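Setting up the yellow arm on the toast bench (and keeping it going)

Quick writeup so I stop answering the same messages. Covers the bench, the servos, the cables, the two cameras and the gripper. Assumes the arm is printed and built already.
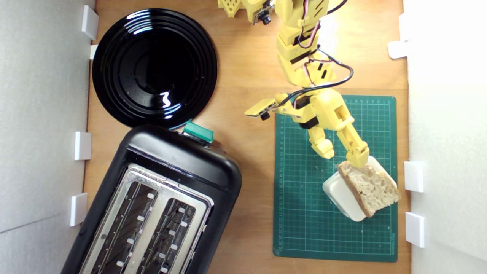

Do the bench first. Everything else depends on it and you will hate redoing it. Foam board wall on each side, clipped to the table. Push each clip down till it seats, then tug the wall. If it leans, the camera views shift and your old recordings are junk. Cutting mat goes on the right. Use the grid to put the dish back in the same spot each morning. Toaster lower left, plate above it. Mark the corners of everything with tape or pencil, pencil is fine.

Toaster stays unplugged for all of this. Plug it in when you're done, not before.

Servos

Number them before you daisy chain. One servo on the bus at a time, set the ID, unplug, next one. I skipped this once and had two joints answering to the same ID, lost an afternoon. Geetha Warrier wrote the little ID script we use, it's in the Pareo folder, run it with just the one servo connected and it asks you for the number.

Then center. Power on, send every joint to midpoint, THEN put the horn screws in. If you screw the horn on first the joint will run out of travel on one side and you'll be taking it apart again.

Horn screws: snug. Printed parts strip easy. If one strips, reprint the part, don't glue it.

Cables

Leave slack. More than looks right. The bundle needs a wide loop past the middle joint so it can fold all the way without pulling. Test by hand with power off:

fold the arm fully
stretch it fully
rotate the wrist both ways
look at the connectors every time

If a connector moves at all, add slack. Tape or tie the bundle to the segments, never to the joint itself. Most of the "servo dropped out" reports I get are a plug half out of its socket. Check that before you order a new servo!

Cameras

Two of them, one up top on the arm and one on the wrist bracket. The wrist one gets knocked. Check its screws weekly. I put a dot of paint across the screw head and the bracket so you can see if it turned.

Lighting, watch the right wall. If it blows out to white, turn the lamp away or drop the exposure. Lock exposure after that. Auto exposure plus a shiny plate is misery, the glare moves and the whole picture pumps up and down.

Gripper

Bread is soft so close slow and stop early. Start with the torque limit at 20 percent. Go up in small steps untill it holds the slice without leaving a dent. Ours ended up at 44, but our fingers are a bit rough from wear so yours may want less.

Crumbs get in the finger joint. Brush it out after every session, dry paintbrush, no water. No compressed air either, it blows them further in.

Upkeep

Wipe the mat. Check the clips. Feel the servos by hand after a long run, if one is much hotter than its neighbors the joint is binding or the cable is pulling on it. We swap the gripper servo at 3000 closes wether it seems ok or not. The log script keeps the count, reset it after the swap or the number means nothing.

After any swap redo the ID and the centering for that joint, then run the slow test before you let it near the toaster.

Elżbieta Wasilewska has the reworked wrist bracket files, ask her for version 19, the older ones crack at the corner. Still to write up: the shoulder joint. Mine has a little play in it and I haven't found out why yet.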